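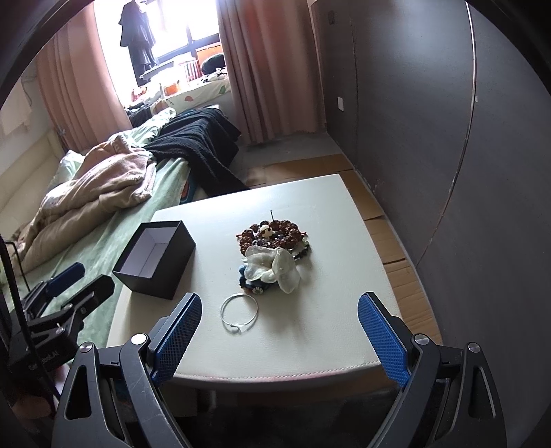
Session 6: Sound on a loop, or how to stand in a gallery and listen

Right, last time we got as far as the score that is also a drawing, and a few of you asked afterwards whether a piece still counts as music if it hangs on a wall. I said I'd start there, so I will, and then we'll get on to the practical part, where you'll need a pencil and a coat with pockets.

1. Going back to the wall

My own answer is that I don't mind much what it counts as. A score is a set of instructions, and instructions can be followed, half followed or only read. When I was a student I spent a whole February trying to play a sheet of smudged ink dots on an upright piano, and I got nowhere until someone told me to stop looking for the notes and look at the gaps. I still have the sheet. The gaps are better.

What changes when the score goes up in a gallery is the time you spend with it. In a concert the piece decides when you leave. In a gallery you decide, and most people decide very quickly. Artists who work with sound know this, and a lot of what we'll cover today is about what they do with a listener who may walk off at any moment (and often does, in the middle of the good bit).

2. Loop, cycle, drift

Three words that get mixed up in your essays, so please copy these down.

Loop: one recording, same length every time, joined end to end. You can usually hear the join if you wait for it.

Cycle: a set of events that comes round again, but not always in the same way. A bell rung by hand every hour is a cycle.

Drift: two or more loops of different lengths running together, so that they slide against each other. Say one is 45 seconds long and the other is 80. They start together, and they won't start together again for 720 seconds, which makes twelve minutes. Try it on paper: list the multiples of each and see where they first meet.

Most visitors never hear a drift piece come home, and I rather love that. Reijo Oksanen's Saarela is the one I always use in class. He has two old tape machines at opposite ends of a long corridor, one playing a woman counting and the other playing a pump. For most of the time they have nothing to do with each other. Then the pump lands on the word "seven" and the whole corridor seems to tighten. It lasts a second or so. I have made special trips for it.

Eetu Saarinen, who wrote the wall text for the first showing, calls the corridor "a very slow instrument". I think that's right about the corridor and a bit unfair to the pump.

3. Spoken words as material

We talked about this with the concrete poets, so only a short note. When a voice is in a piece, people listen for meaning first and sound second. You can't stop them, but you can wear the meaning down. Repeating works. So does cutting words at the wrong place, or using a language the room doesn't share.

Kamonchanok Luangrath does something gentler in Muvum. She asks a reader to say one paragraph at a normal pace, then again leaving out the first word, then the second, and so on until there's only breath left. It takes a good while! By the middle you have stopped following the sentence and begun hearing the reader's mouth, the small clicks and swallows. The text is a shopping letter from her aunt. Some of you will find that disappointing and some of you will find it perfect, and I'd like to hear from both camps.

Please don't write that the words "lose all meaning". They don't. The rice and the lamp oil hang about right to the end.

4. The room joins in

A recording made in a dry studio and played in a stone hall is a different piece. I know this sounds obvious, but every year I read ten pages on a sound work with no mention of the floor. Ask yourself what the walls are made of, how high the ceiling is, whether there's a door that bangs, and where the guard sits. Tuulikki Hyvönen kept a guard's squeaky chair in her Buvdale pieces when the gallery offered her a new one, and later wrote it into the score with its own line.

5. Listening exercise (do this before Session 7)

Pick a room that isn't your own bedroom. Stay for 45 minutes with your phone off. Write down sounds as they come, using plain words and no adjectives for the first half. After that you may have adjectives.

Then choose one sound and write an instruction that would let a stranger make it again. Keep it to 80 words. Ruby-Lee Nepia's Vanby cards are a good model: short, bossy, slightly rude. Copies are in the blue folder – please put them back in order, as the order is part of the work.

We'll swap instructions next time and perform 6 of them, picked out of a hat. No instruments. Chairs, keys, paper and voices are all fine. If yours needs water, tell me beforehand so I can move the projector.

6. Reading

The Oksanen interview, first half only. He gets very cross about loudspeakers in the second half, and we'll come to that with the installation material.

Hyvönen's score with the chair line. Read it out loud at least once, even the rests.

Bring both with you, with pencil marks on them.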